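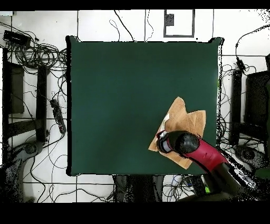

Towel service to end at Salcedo pool

The Salcedo public pool will stop handing out free towels in November and ask swimmers to bring their own, the parks department said.

The pool has lent towels at the front desk since it opened. Heather Tamihana, who manages the building, said the laundry contract now costs more than the pool spends on its evening swim classes. The current supplier, Muvau, raised its price this spring, and the only other bid was higher.

"We looked at charging a dollar a towel," Tamihana said. "By the time you pay someone to take the dollar and count the towels back in, you haven't saved much."

The pool owns 2,099 towels. Most are worn thin, and 139 were thrown out over the summer with holes or torn hems. Those still in good shape will go to the animal shelter on Konent Road, which uses them as bedding. Shelter director Tipene Rakena said he can take up to 2,000 and will store the extras in a shipping container behind the kennels.

"Puppies go through them fast," Rakena said. "We usually ask for donations every winter, so we may get to skip that this year."

Some regular swimmers are unhappy with the change. Bronwyn Pomare swims before work and takes the bus downtown afterward. She said she does not want to carry a wet towel to the office, and she has asked the pool to put in drying racks or larger lockers.

Tamihana said racks are being priced for both locker rooms – the women's side has more wall space, so it would get them first. Larger lockers are not in the budget.

Children enrolled in swim lessons will still be given a towel through the end of the current session. After that, families will need to pack one. The front desk will keep a small supply for first aid and for people who forget, with a limit of one per visit.

Pool hours and admission prices are not changing. The front desk opens at 6 a.m. and can answer questions about the new rules. Comments on the drying racks can be left in the box by the entrance until the end of October.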